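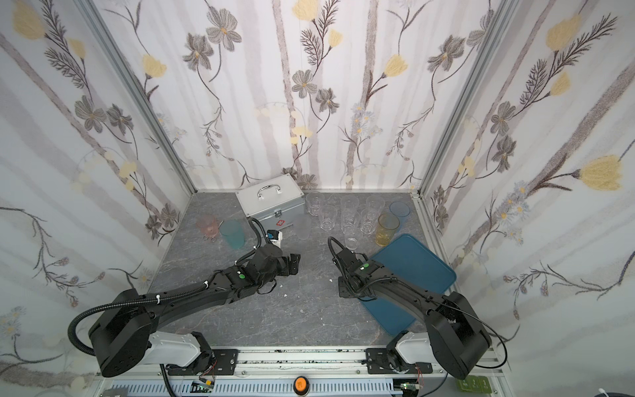

I have lived with other people's wallpaper for most of my adult life, and I've come round to defending it. My first flat had brown hexagons. The second had sailing boats in the bathroom, all heading for the toilet. And when we bought the house in July, the back bedroom came with flowers on every wall, floor to ceiling, and my sister-in-law took one look and said, "Well, that's got to go."

Does it, though? I spent a weekend with a scraper before I started asking. Everyone who walks into an old house has the same plan now: strip it, skim it, paint it the colour of porridge. I've been to so many porridge houses! They're lovely and calm and I can never remember whose is whose the next morning.

My neighbour Parveen Kazmi has had the same paper in her hallway for 24 years. Big overblown peonies, a bit sun-bleached near the front door, with a patch behind the coat hooks where you can see the original pink. Her kids' heights are pencilled straight onto the petals. She got a quote to have the lot taken down and replastered, and then she rang the bloke back and cancelled, and spent $87 on a new light fitting instead (a very good one, too, it makes the whole hall look like evening).

I know the case against. Pattern dates. It does, and so does grey paint, and so did feature walls, and so will whatever we're all doing next. Pattern is also a mongrel to hang, I'll give you that. Junaid Malik helped me paper the one wall I'd already wrecked, and we were still at it at 2 in the morning, arguing over whether a stem met its flower or missed it by a whisker. It misses. I look at it every day and I've grown fond of it.

The real estate crowd will tell you buyers want a blank canvas. Maybe they do. But I'm not a buyer any more, I live here, and I'm a bit tired of decorating for some stranger who might turn up in a decade with a clipboard. My nan chose her paper because it had the right blue in it. She kept the leftover roll in the linen cupboard and lined every drawer in the house with it, and I still have one of those drawers. It's in my study, full of batteries and takeaway menus.

So the flowers are staying. I've bought curtains to go with them, striped ones, and my sister-in-law is coming for lunch.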